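首页 | 专题 | 生活 | 科技 | 往期 | 订阅

机器人什么时候能替我收拾抽屉?

我家厨房有个抽屉,我管它叫“黑洞”。电池、橡皮筋、不知道配哪把锁的钥匙、搬家那年剩下的螺丝,全在里面。每次想找卷胶带,我都得把手伸进去搅一搅,运气不好还会被图钉扎一下。今年九月的一个晚上,我又被扎了,一边贴创可贴一边想:都什么年代了,怎么还没有一台机器来管管这个抽屉?

带着这股怨气,我去了一趟Skarkthorpe。那是一家做机器人抓取的小公司,办公室在一栋旧厂房的二楼,楼梯陡得要命。接待我的是Mafalda Caldeira,她在那里负责测试。我还没坐下就把抽屉的事讲了一遍,她听完笑了半天,说来参观的人十个有九个先讲叠衣服,讲抽屉的倒少见。

叠衣服确实是大家的心病!网上的视频我也刷过不少,一件T恤铺得平平整整,机械手这边一折那边一折,看得人很舒服。可是我家的T恤从烘干机里出来,袖子是反的,里头还裹着一只袜子。我问Mafalda,要是把这样一团东西丢给机器呢?她说那就得看你有多少耐心了。

他们自己不碰衣服,做的是更枯燥的活儿:从一个盒子里拿东西,放到另一个盒子里。听着没劲吧?我起初也这么觉得。但仔细想想,洗碗机卸碗是拿了再放,超市补货是拿了再放,工厂里给装配线配零件也是拿了再放,我那个抽屉更不用说。家务活里有一大半,拆开来看就是这一个动作,只不过每次拿的东西都不一样。
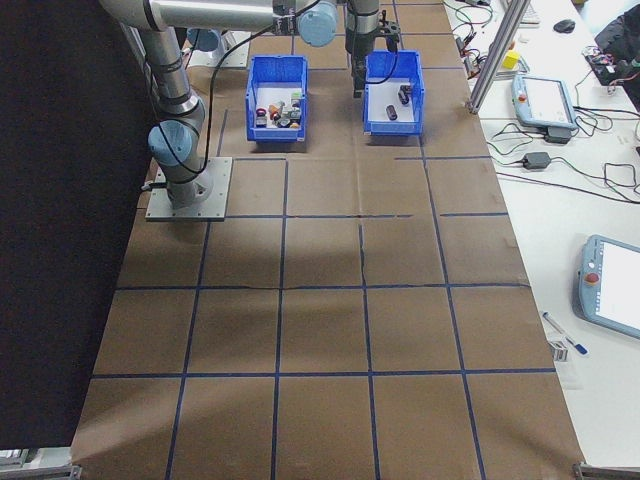 铺着牛皮纸的工作台,两只蓝色料盒并排摆放,夹爪停在右边那只的上方。

测试台比我想象的朴素多了。牛皮纸上用深蓝色胶带贴出一个个格子,有几道线还贴得有点弯,看着像谁家孩子的手工作业。左边盒子里那堆零碎让我倍感亲切:红的圆环、橙色的圆柱、绿色的方块,挤在一块儿,跟我的抽屉是一个路数(就差图钉了)。

这种挤,偏偏最难办。人伸手进去,手指碰到什么就顺势拨开,根本不过脑子。机械臂要先认出哪块是哪块,再想夹哪里、从哪个方向下去,还得留神别撞上盒壁。圆柱形的东西站着是一种夹法,躺倒了又是另一种,夹偏一点就骨碌碌滚到角落里去了。Mafalda说,她刚入行的时候做梦都在追圆柱。

他们有一套自己的考试,项目名叫Stulora,一轮抓100次,成了记一笔,掉了也记一笔。我问成绩怎么样,她给了个让我挺服气的回答:得先问是什么东西、怎么摆的。单个方块,摆得规规矩矩,一轮100次很少失手。换成混在一起的小零件,当天心情就要看运气。她没给我报一个漂亮的数字,我反而更愿意信她。

后来我又给Hryhorii Chornovol打了个电话。他管着一家叫Falcão的五金配件作坊,店里试过一台分拣用的机械臂,叫Mutus。我想听听真正花钱的人怎么说。他嗓门很大,背景里一直有叮叮当当的声音。

“夜里它比我强,”他说,“我夜里要睡觉。”

他那边的活儿是把铰链和把手分装进袋子,一个班次要出310袋。Mutus干的是其中最单调的那一段,零件种类固定,料盘位置固定,灯光也固定。只要这些不变,它就一直干下去,不喝咖啡也不抱怨。可有一回供应商换了把手的包装,外面多了一层亮晶晶的薄膜,Mutus就愣住了,举着夹爪在那儿犹豫,最后还是他店里的老师傅伸手拿的。Hryhorii讲到这儿自己先乐了,说那位师傅得意了整整一个星期。

我问他后不后悔。他说不后悔,但要是有人跟他保证机器能顶2个人,他会请那个人先来店里站一天。

挂了电话我琢磨了很久。工厂可以迁就机器:盒子换成统一的,东西摆在固定的地方,地上贴线,桌上画格子。家里不行啊!我总不能为了请机器人洗碗,先把所有的碗换成一个型号,再规定全家人吃完饭把筷子朝同一个方向摆好。(真能让家里人做到这一点,我大概也不需要机器人了。)

所以如果你问我,机器现在到底能不能干家务,我的看法是:一小段一小段地能。扫地已经有机器在扫了,虽然我家那台隔三差五就把自己缠在数据线里。从盒子里拿东西,条件好的时候也能。至于走进一间陌生的厨房,拉开一个从没见过的抽屉,把里面乱七八糟的东西分好类,再把没用的扔掉,我看还得等。光是“没用”这两个字,我和我先生就吵了十几年,那台机器该听谁的?

临走时我厚着脸皮问Mafalda,能不能哪天把我的抽屉整个端过来,让他们试试。她想了想说可以,但是得先把图钉挑出来。

我回家以后真的挑了,花了一个晚上,顺便找到了那卷胶带。剩下的东西现在装在一只鞋盒里,放在门口,等她给我回信定时间。

本网站使用Cookie以改善您的浏览体验。继续浏览即表示您同意我们的Cookie政策。 接受 | 管理设置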